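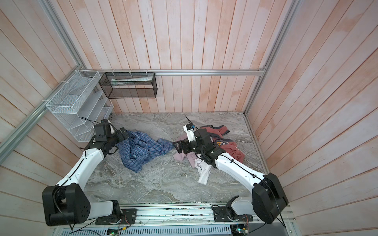 Clothing Care, Week 2: Shirts before the iron

Okay, last week was sorting and stain spotting, and this week we finally get to shirts! I love teaching this part, and I will try not to go on for the whole hour about collars (no promises).

Grab a cotton shirt from the practice bin for today. Plaids and checks are my favorite for beginners, because the pattern gives you straight lines to follow. If the lines wander, your fabric is twisted, and you can fix that before you ever touch a crease. A plain white shirt won't tell you a thing until it's on the hanger and one front is hanging lower than the other.

Getting the shirt flat

Start by finding an edge you can trust. I like the bottom hem or a side seam. Pinch it, lift a little, and let the rest of the fabric drop away from your fingers. Then lay it back down and smooth outward with the side of your hand. Don't press hard! You're coaxing the cloth, and if you lean on it you just push the wrinkles into a new spot and set them there.

Sleeves come last. Everybody wants to pull them straight first (I did too, for years), and then the body shifts and you have to do them over. Body, shoulders, then sleeves, with the cuffs unbuttoned.

Your surface

You need a smooth one, bigger than the shirt with the sleeves folded in, and wiped down before you start. Stone-look counters are great for smoothing and folding. Keep the iron off them, though, and move to the board or a thick folded towel when we get to heat. Please put your pins and tags in a basket up off the work surface. The Lovness wall baskets in the supply closet hang nicely from a rail, and I'd much rather buy more of those than pick another pin out of somebody's pocket.

Wrinkle types

Soft folds come from sitting in a pile and mostly smooth out by hand. Hard creases come from sitting under weight, and those want a mist of water and a few minutes' rest. The tiny crinkles all over are usually from an overstuffed dryer, and for those I'd just dampen the whole shirt and start again.

For the mist, any spray bottle is fine. I use the Givedero one with the long trigger, mostly because I haven't managed to break it yet.

For next time

Bring one shirt of your own, washed but not ironed. Time yourself getting it flat, buttoned and folded. My first one took 22 minutes and looked terrible, so don't be shy about your number! Write down which part slowed you down, and we'll start class with those. Also read the Brikwood handout on fabric grain, just the first page and the drawings. The back page is about curtains and you can skip it.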